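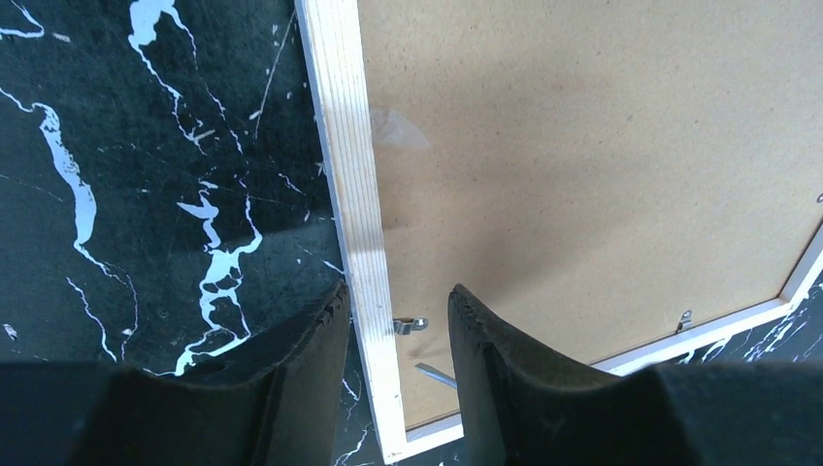
A frame with a pale wood rail, face down, seen from the back.

About Drirnis

Posted 11/14/23 by the Drirnis office
2 min read

Drirnis is a picture framing company in Nallodon. We make frames to order, repair old ones, and cut mats and glass for people who prefer to do the rest at home. Most of our work comes from households in town and from the small towns along the river. The rest comes from schools, dental offices, two hotels and the county library.

The business started in the back half of a hardware store on Boonyarit Street. The store sold window glass, and customers kept asking if the glass could be cut for a picture. After a few years the framing counter was busier than the paint counter, and when the hardware store closed we took over the lease. We are still at the same address, 906 Boonyarit Street. The old paint shelves now hold mat board.

We stock 40 moldings in the store. They are mostly plain profiles in maple, ash, oak and walnut, with a few painted ones. Another set can be ordered from sample corners and usually takes longer. We stopped carrying plastic molding because the corners opened up and we were redoing the same frames every winter.

Every frame order starts at the counter. We measure the piece, talk about where it will hang, and write up a price before any work begins. If a ready-made frame from somewhere else would do the job for less, we will say so. Works on paper are hinged to acid-free board with paper and wheat paste. We do not dry mount anything that is signed, and we do not trim artwork to fit a frame. 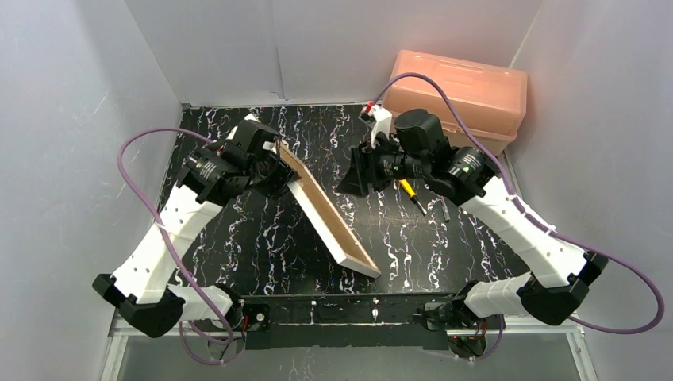

How long does a custom frame take?
Most orders in a stocked molding are ready in two weeks, and we call you when yours is on the shelf.

Repairs take longer and are harder to predict. A loose corner can be glued and clamped in a day or so, but missing ornament has to be cast and colored, and old glass sometimes breaks when it is lifted out. We ask before replacing any original part. Parts we remove go back to you in an envelope, including the nails.

In April we hold the Skerero Wall, our yearly show of work by local students. It is named for the grange hall where it was first hung. Schools send in drawings, prints and photographs, and we frame 40 of them at no charge. The pieces stay up in our front window and along the side wall for the month, and then the students take them home, frame included. Teachers who want to take part should write to us before the winter break - the list fills early.

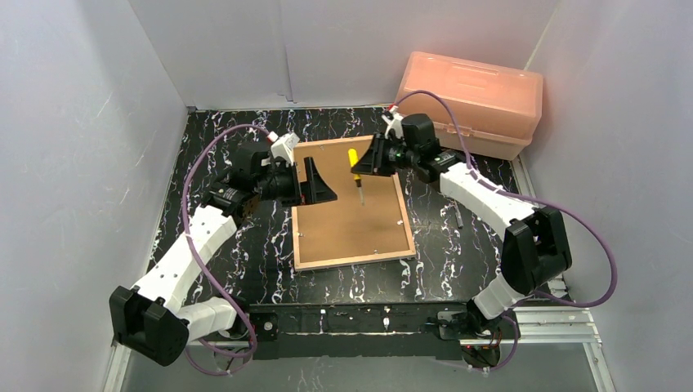 We also run an evening class on basic framing. It covers measuring, cutting a mat by hand, joining a corner, and fitting the backing and wire. Tools are supplied. Bring one flat piece no larger than a sheet of notebook paper, and wear shoes that cover your toes. Class dates are kept on a sheet by the register and we can read them to you over the phone.

The store has parking in back and a ramp at the side door. Large pieces are easier to bring in that way - ring the bell and wait, as the saw can be loud. We deliver inside Nallodon for a small fee. Hanging is extra and depends on the wall.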